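Wrist camera episodes: acceptance rule

Doltis_Records
25 Jul 2018
Members are asked to submit 200 episodes for the bottle and tray task. Episodes with blurred frames should be withdrawn.

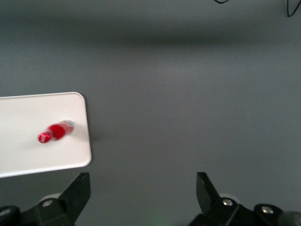

The rule applies to all sites, including Cronin.

Budier_Lab
We must disagree. Of our 137 episodes, 36 contain some blur. The trained arm will meet the same blur in use.

Doltis_Records
Noted. Please mark those 36 and hold them apart.

Cronin_Site2
We support Budier on this point.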